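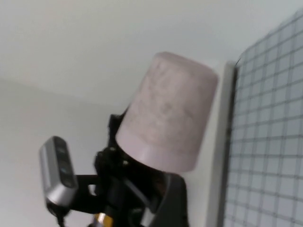 4. The Cup Task in the Student Course

4.1 How the task was set up

The course gave each team one arm, one table and one semester. We wanted a task that first-year students could explain to a friend in a single sentence, and that would still be hard in week ten, and cups turned out to suit us wonderfully. They are cheap, light and a little slippery, and a two-finger grip that works on the side of one can fail completely at the rim. Students taught the arm by guiding it through the motion and then trained a small policy on what they had recorded. We called the shared code base Flellico, and every team started from the same copy of it in March.

There were 4 teams and 13 students in all, most of whom had never programmed anything that moves. Teams were free to choose their own pick-up rule, their own order of objects and their own way of deciding when an attempt should be dropped. The only fixed rules were that an attempt began with the arm at its rest pose and that the students could not touch the table once it had started. By the close of recording on 10th June the teams had saved 1,807 attempts, far more than we had planned storage for!
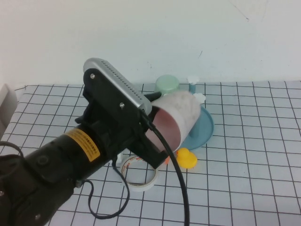

Britham McKinnon
Course Lead, Pesex Student Robotics Lab

4.2 What the students changed

The first recordings from every team looked much the same: straight down, close, lift. This was fine for a cup standing on its base and poor for nearly everything else. The printed grid on the table helped a great deal here. Students could say "two squares left of the tape" to each other while adjusting a start position, and their notes became much easier to compare (we now wish we had numbered the lines as well). One team used the grid to plan a set of starting places before recording anything, and the others copied the idea within a week.

Clutter was the next big step. We had expected teams to keep the table as clear as they could, but they went the other way and began adding things on purpose: a tray, a roll of tape, a rubber duck. The duck was very popular. It also led to one of the best discussions of the term, on whether an arm that brushes the duck and still lifts the cup has done the job. Two teams counted this as a success and two did not, so we report both scores in Section 5.

Cables were a steady source of trouble. A loop left hanging near the wrist can pass in front of the object halfway through a motion, and a policy trained on such views may learn to depend on it. Students found this on their own by playing recordings back slowly, and we were delighted to see them go hunting for it in the other teams' data too.

4.3 Views from the wrist

Each team compared training with the table view alone, the wrist view alone, and both together. The wrist view gives a close look at the fingers and the object, but it loses most of the table once the arm turns upward.

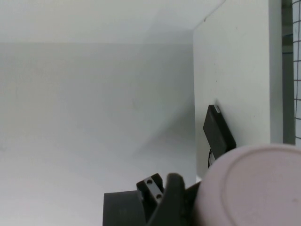 Figure 3. Wrist view with a round pink object at the gripper fingers.

This loss mattered most during placing. Several students suggested passing the joint angles to the policy along with the wrist view, and all teams tried it on a shared set of over 600 attempts. We kept that set the same for everyone so that the comparison in Section 5 would be fair. The students wrote the loading script, checked each other's labels and argued at length over what to do with attempts that had been stopped early. In the end these were kept, with a separate label, and they are included in the release.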